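Cómo organizar una cata de cerveza artesanal en casa (y disfrutarla de principio a fin)

Por Efthymia Nikolaidis | 29 de enero de 2020
Última actualización: octubre de 2020

Llevo media vida diciendo que la mejor barra de la ciudad es la mesa de mi comedor, y cada vez que monto una cata me lo creo un poco más. Si te gusta la cerveza y tienes amigos con curiosidad (o simplemente con sed), esto te va a encantar. Cuesta poco, se prepara en una tarde y la gente se va a casa hablando de lúpulos como si hubiera nacido en una fábrica.

Vamos por partes, que hay mucho que contar.

Elegir las cervezas

Cinco. Ese es mi número y no me muevo de ahí. Con tres la cosa sabe a poco y con más de cinco el paladar se cansa y ya todo parece la misma IPA. Antes de comprar decide si quieres una cata horizontal, con un solo estilo y varias fábricas, o un recorrido por estilos distintos. Para un primer grupo yo voy siempre al recorrido, ¡la cara de alguien que prueba una gose por primera vez no tiene precio!

Mi selección de la última vez, por si quieres copiarla:

- Una pilsner limpia y seca. Llevé la de Dastlow, que tiene un amargor finísimo.
- Una de trigo turbia, con ese plátano y ese clavo que enamoran hasta a los que dicen que no les gusta la cerveza.
- Una gose de Onik, salada y ácida.
- Una IPA fresca. Mira la fecha de envasado en la lata, y si no la trae, elige otra.
- Una imperial stout de Plillum para cerrar, densa, con mucho café y un fondo de regaliz.

Con una botella de 33 cl sirves a tres personas sin racanear. Si sois más, compra dos de cada.

El orden importa muchísimo

De suave a intensa, de clara a oscura, de menos alcohol a más. Hay matices, claro: una ácida puede ir en medio para despertar la boca, y una IPA muy amarga conviene dejarla casi al final. Lo que no hagas nunca es abrir con la stout, por mucho que te lo pida ese amigo impaciente. Después de un trago de malta tostada la pilsner parece agua con gas.

Temperatura y vasos

Saca las oscuras de la nevera 90 minutos antes de empezar. En serio. Una imperial stout helada no huele a nada, y es una pena, con lo que ha tardado en hacerse. La pilsner, en cambio, de la nevera a la mesa. Las demás agradecen unos minutos de espera mientras la gente llega, se quita el abrigo y pregunta dónde está el baño.

Para los vasos, lo ideal son copas tipo tulipa, pero unas de vino pequeñas funcionan de maravilla. Lávalas bien, acláralas con agua abundante y déjalas escurrir boca abajo. El jabón se carga la espuma, y los paños con suavizante todavía más. Sirve 80 ml por persona y cerveza: da para mirar, oler y dar varios tragos con calma.

Qué poner de comer

Aquí es donde me vengo arriba. Pan neutro y agua, siempre, para limpiar la boca entre una y otra. Y luego ya lo divertido: queso de cabra fresco con la de trigo, unos mejillones en escabeche con la gose (¡por favor, prueba esto!), queso azul con la IPA y chocolate negro o un brownie con la stout. Evita el picante fuerte en la primera mitad, porque te deja la lengua dormida y ya no hay quien distinga nada.

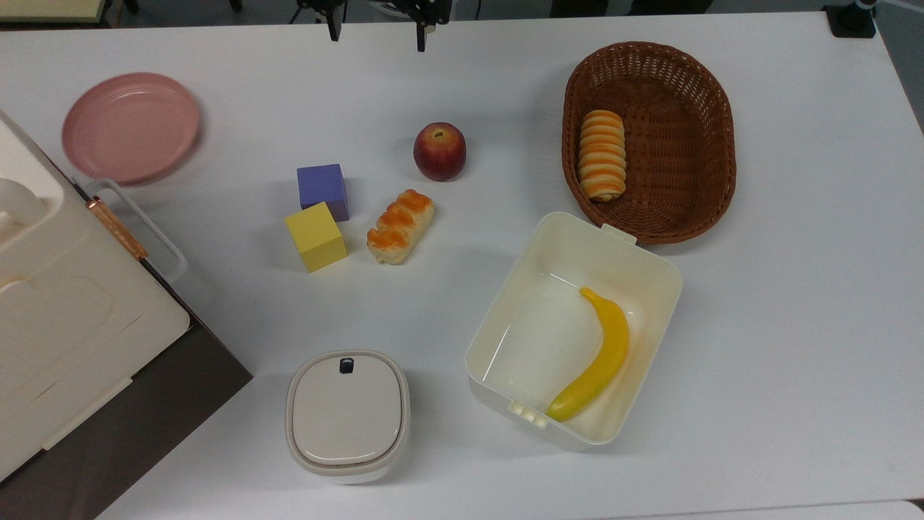

Un plato llano, de borde levantado, sobre la mesa blanca.

Saca la comida en tandas, cada bocado con su cerveza. Cuando lo pones todo a la vez, el queso azul desaparece antes de la segunda botella, lo tengo comprobadísimo. Y reserva un poco de pan para el final, que siempre se agradece.

Cómo se cata, sin ponerse estupendos

1. Mira. Levanta la copa contra algo claro, un papel o una pared. Color, espuma, si es turbia o transparente.
2. Huele. Primero un golpe corto de nariz, luego gira la copa y vuelve. Di lo primero que te venga a la cabeza, aunque sea «el armario de mi abuela». Vale todo.
3. Bebe. Un trago que llene la boca, muévelo y traga. En la cata de cerveza se traga, que el amargor se aprecia muy bien al fondo de la lengua.
4. Apunta. Dos palabras bastan.

Yo reparto una hojita con el nombre de cada cerveza, espacio para notas y una puntuación del uno al cinco. Las hojas se leen en voz alta al final y ahí es donde empieza la fiesta de verdad, porque siempre hay una cerveza que divide la mesa en dos.

La ronda a ciegas

Si el grupo se anima, guarda una sorpresa. Envuelve una botella en papel de aluminio y que adivinen el estilo. Rafail Mavromatis, con quien comparto esta afición desde hace años, coló una vez una porter de Shokri servida en vaso opaco y juramos todos que era una tostada ligera. Sin ver el color perdemos muchísimas pistas, es alucinante. Pruébalo también con los ojos cerrados y verás.

Unos últimos apuntes

Ten agua a mano durante toda la tarde y una jarra vacía para quien no quiera terminarse la copa. Que nadie conduzca a la vuelta; queda en un sitio con transporte cerca o prepara el sofá. Y haz fotos de las etiquetas, que a la semana siguiente alguien te escribirá preguntando cómo se llamaba «la salada aquella».

Si montas la tuya, cuéntame en los comentarios qué cervezas pusiste y cuál ganó. ¡Me muero por leer esas hojitas!

Artículos relacionados

- Gose, berliner y lambic: una guía para perderle el miedo a la acidez
- Cómo leer la etiqueta de una cerveza artesanal
- Quesos y cervezas: maridajes que funcionan
- Guardar cerveza en casa: qué estilos mejoran con los años
- Visita a la fábrica de Plillum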